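Bustari Library Reading Room Reopens With New Ceiling and Longer Hours

April 11, 2018

12 shares | 2 comments

We use cookies to remember your settings and to count visits. By staying on this site you agree to their use. OK

The reading room at the Bustari public library is open again, and if the line at the front door on the first morning was any sign, people had been missing it a good deal more than they let on over the winter.

The room had been closed since August, when a leak over the periodicals shelves brought down a stretch of the old tile ceiling one night after closing. Nobody was inside, thank goodness, and the books that got soaked were mostly back issues of gardening and fishing magazines, though there are folks in town who will tell you that was loss enough. What was supposed to be a quick patch turned into a proper renovation once the builders from Kelemen got up on their ladders and saw the state of the pipes.

Regulars spent the months in between making do. The newspapers were moved to a table beside the checkout desk, the crossword crowd took over the two benches by the coat rack, and the Saturday story hour squeezed itself into the hallway, with the little ones sitting on coats and the parents standing along the wall with their strollers folded up. It was cozy, in its way, and a few families say they will be a tiny bit sorry to see it go.
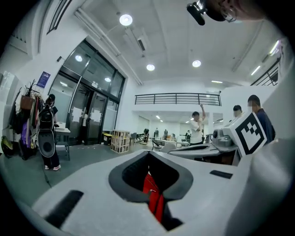

The library put out a survey before the work began, asking patrons what they would like to see changed as long as the room was going to be torn up anyway. It got 221 replies, a fine turnout for a town this size, and the answers were read out at a public meeting that ran well past supper. Better light came first by a wide margin. People wrote of squinting at the small print on gray afternoons and of carrying their books over to the window to finish a chapter. After that came warmer radiators, quieter chairs and somewhere to plug in a laptop without crawling under a table.

Most of those wishes have been granted. The chairs have felt feet now, the radiators have been bled and repainted, and there are 24 new outlets set along the baseboards where anybody can reach them. The big oak tables are the same ones that have always been there, sanded down and oiled, and anyone who carved initials into them in the eighth grade will have to take it on faith that they once existed.

The hours are changing too. Starting this week the reading room will stay open until eight on weeknights, two hours later than before, which should be welcome news to students and to anyone who gets off work at five and has always found the lights going out just as they settled in. The library plans to try the new schedule through the end of summer and then see how many people are using it before making it permanent.

Part of the cost was covered by the town and part by a long string of bake sales, a used-book sale in the parking lot, and a spaghetti supper at the Stulance hall that sold out of meatballs before seven o'clock. There is a little money left over, and the library would like to put it toward large-print novels. Suggestions can be dropped in the wooden box at the front desk, and mysteries are said to be well ahead so far.

Story hour returns to its old corner this Saturday at ten, with juice and cookies afterward. The magazine shelves are still thinner than they used to be, and anyone with clean back issues at home is invited to bring them by during regular hours. Please call ahead if you have more than a couple of boxes, as there is only one cart and it has a bad wheel.

Related stories

Stulance Hall Sets Dates for Spring Potluck Suppers
Road Work on the Fedidness Bridge to Begin After School Lets Out
Bustari Garden Club Plant Swap Moves Indoors
Letters: In Praise of the Hallway Story Hour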